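Community > Clubs and Outings > Visit Reports > Gridow Open Day

An evening at the Gridow open day
Apr 3, 2019

We got there early, which almost never happens with our group, and so we had a good while to stand in the lobby of the Effiong Building with our coats over our arms, reading the posters. Gridow rents two floors up there, and once a year they open both to anyone who signs up. Last January, when the sign-up page went live, I put our whole club down before asking a single member, and I'm very glad I did. The woman at the desk told us they were expecting more than 500 people over the day. Ours was the last slot, and I think we had the best of it (the school groups had gone home and the engineers had stopped rushing).

The drive out to Kuvska takes longer than the map says. If you go next year, take the river road and ignore the signs for the business park, which send you around the back to a locked gate. We know this now. There is parking behind the building and it was free after five.

The tour had four stops, and you could take them in any order you liked, so of course we started with the one closest to the coffee. This was the warehouse arm, a big thing behind a mesh fence that moves cartons from a belt to a pallet. It's called Ulus, and it's what Gridow is best known for, I gather. It was good fun to watch, and the young man running it let the children press the green button. It is very fast and very sure of itself, and it does one job. Feed it a carton of a size it knows and it will be happy until the lights go out. Feed it a soft bag of dog food, as they did for us on purpose, and it stops and waits for a person. I liked that they showed us that part. You go to a lot of these things and only see what goes right.

The second stop was a talk, with slides, about how you get from the arm that knows cartons to an arm that can cope with a messy table. I'll admit my mind wandered a little in the middle — it was warm in there and the chairs were comfortable — but the main point stuck. The arm needs to be shown things, many times over, by people, on ordinary tables with ordinary clutter on them. For a long time they did this by steering the arm itself with a sort of joystick, and it was slow going, and everyone got sore wrists. Now they take just the hand off, so to speak. A person holds a gripper, with a camera fixed to it, and does the job with that. The arm can be somewhere else entirely, or switched off.

The gripper was the third stop, and I could have stayed there all night. They had set it up in one of the large meeting rooms, the kind with curved tables and tall windows, and by the time we got in it was getting dark over the trees outside. I had pictured some kind of test bench. It was the near end of a conference table with the usual things that collect on one: paper cups, a white mug with a lid, a tall red bottle, a desk organizer, some printed papers. The engineer told us they like it that way. If you tidy up first, he said, you teach the machine about a tidy table, and then you send it out into the world and it meets yours.

The job we were given was a computer mouse, a silver one on a round teal pad with cartoon artwork on it. I had half expected something harder, and then I had my turn and found it was plenty hard. A mouse is smooth and rounded all over and gives you very little to hold on to. You have to bring the fingers down on either side of it, low enough to get past the curve of the shell, and then close them gently and evenly. My first try squeezed it at the back and it shot forward off the pad like a bar of soap. The second was better. One of our members, who has repaired clocks all her life, got it cleanly the first time and was asked if she was looking for a job.

I should say something about the gripper itself, as several of you asked me at the last meeting what they look like. You will be thinking of a metal claw. The fingers on this one have ribbed parts in a bright magenta, all fine ridges, with a dark gray strip down the inside of each where it touches the object, and these are fixed to pale plates with screw holes. We were told the ribbed part is meant to give a bit, so that the finger takes up the shape of whatever it is holding. I pressed one with my thumb and it felt something like the sole of a beach sandal. There is a trigger under your forefinger, and after a few minutes you stop thinking about it.

What surprised me most was how much they cared about the way we moved, and how little about speed. Slow down before you touch. Don't wave it about between tries. Start from a different place each time, a little left, a little higher, so that the machine doesn't learn just one path. If you fumble, carry on and fix it, and leave the fumble in. I asked how many tries make a useful set, and the answer for the mouse alone was 700, recorded on different tables by different hands. My soap-bar one may well be in there by now, and I hope it does somebody some good.

I also asked what a mouse has to do with warehouses. It was a fair question, I thought, and the answer was fair as well. It doesn't have much to do with them. Gridow would like, one day, to have an arm that clears up offices and meeting rooms at night, and a mouse that has to be lifted and put back on its pad facing the right way is a good test of that. Picking it up is half of the job. Setting it down straight, with the buttons facing away from where the person sits, is the other half, and I needed many more tries at that than I care to admit.

The fourth stop was the workshop, where they print and assemble the parts, and I'm sorry to say we only had a few minutes left for it. We saw a rack of spare fingers and a bin of worn-out ones, and a printer partway through a plate. Go there first if you are the building sort. I would have liked to ask what wears out soonest.

A few practical notes for anyone going next time. The elevator is small and the stairs are steep, so leave extra time if you have bad knees. The coffee is free and the sandwiches are not. Children are welcome everywhere except the workshop, and younger ones did very well with the gripper, better than several of us. Wear short sleeves or roll yours up, as a loose cuff gets in the way of the camera. Allow at least two hours, and more if you like to ask questions, which I plainly do.

We drove home by the river road, talking over each other the whole way, and the club has already asked me to put us down again.

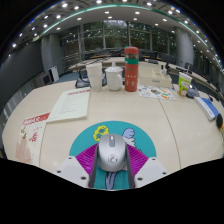 A reader who went on the morning tour writes that the joystick was still out on a side table at that hour, and that trying it straight after the gripper made the whole talk make sense: it took several minutes to do with the one what had taken a few seconds with the other. The same reader would like to know whether left-handed people are recorded separately, having been told by one engineer that they are and by another that it makes no difference.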